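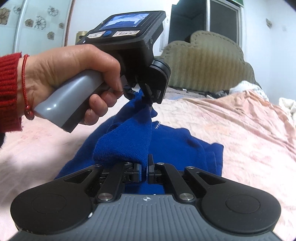 Red knit sleeve, red string bracelet.

Search Skidside
Type and hit enter

Hi, I'm the person behind Skidside! I started this site one June because I couldn't stop talking about animated shows (and the voice casts, always the voice casts) and my friends had heard enough. We're at 1579 posts now — recaps, casting news, the odd rant about a canceled series.

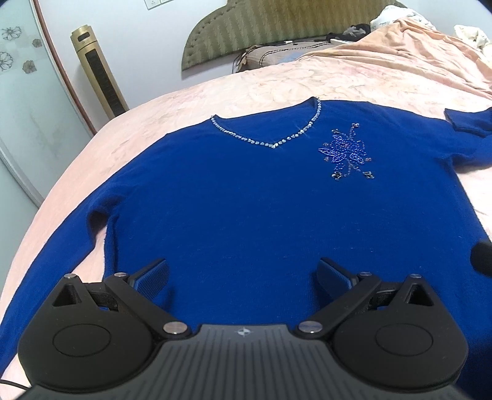
I watch everything to the end before I review it, even the slow ones, and I never take money for a good write-up. New recaps go up within five days of an episode airing. Got a tip or a show I've missed? Use the contact form — I read it all!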